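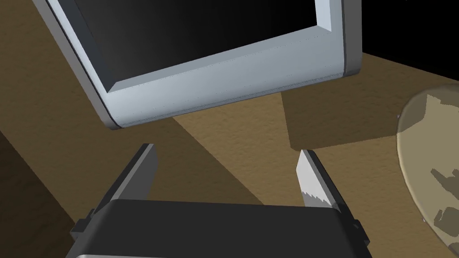 Predum Simulation Pack: Desk Clearing
Sold by Dusham. Download only.

Eleven tabletop scenes for testing a two-finger gripper before you let it near anything you paid for. Each scene loads with lighting, contact physics and a clutter of household objects, clear ones included.

Please read before you buy: the finger pad fault

Versions up to the July release have a fault in the contact settings for the finger pads. Under a light grip everything behaves. Past 30 newtons the pads stop registering whatever is between them, and the fingers close through it with perfect confidence. The log then reports a successful grasp. One customer at Plamham ran 300 trials overnight and came in to a success rate that would have made a lovely slide. The objects had not moved.

Fung-ping Fu traced it to a rounding error in the pad thickness. She has asked us to say that she did not write that part.

What to do

Install the July patch, which is free to anyone who owns the pack. Rerun any trial with a grip force above 30 newtons. Do not copy force limits from an unpatched scene onto a real arm. The simulated monitor will forgive you. A real one costs 200 dollars and has a long memory.

If you can't patch yet, cap the force at 30 in the gripper settings and turn on "Stop on overlap." Trials will run slower and fail more often — this is the feature working.

Still open

Clear objects can confuse the depth output near their rims. The Chaiyaporn add-on improves this, though it has its own opinions about black screens. We are working on both.

In the pack

Eleven scenes, one gripper model, contact presets, sample logs (corrected), and a setup guide. The guide is short. Please read it anyway.

Refunds: yes, if you bought before the patch and would like no more to do with us.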